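Week 2 — doom, sludge and the slow riff

OK, so last time we got as far as tempo, and I promised you actual heaviness! Play the opening of Wanetti's "Arnville" twice before class, once on headphones and once on the worst speaker you own. Listen for how long the guitars hang on that low note before the drums come back in (I still get goosebumps). 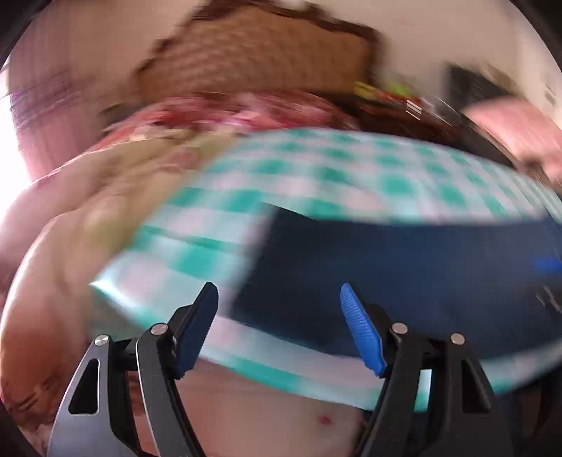
Gripper over a checkered cloth.

Lorne Gauthier calls this "riffing by subtraction" and I've stolen the phrase for good. Write down where you'd cut the riff if it were yours. 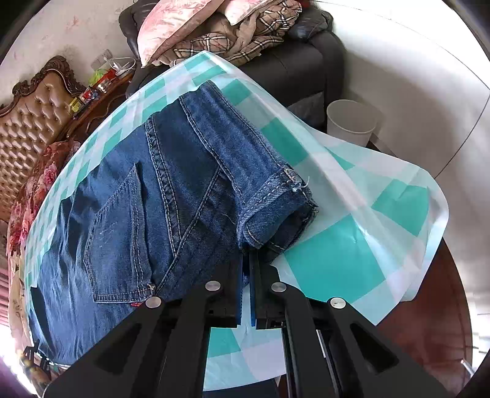

Then compare it with Vesteck, who tune just as low but never let a chord ring — it's all palm muting and spite. Half a page on the two, please, and bring it to room 178. Reading is Colleen Turcotte's chapter on tape fuzz, first 10 pages.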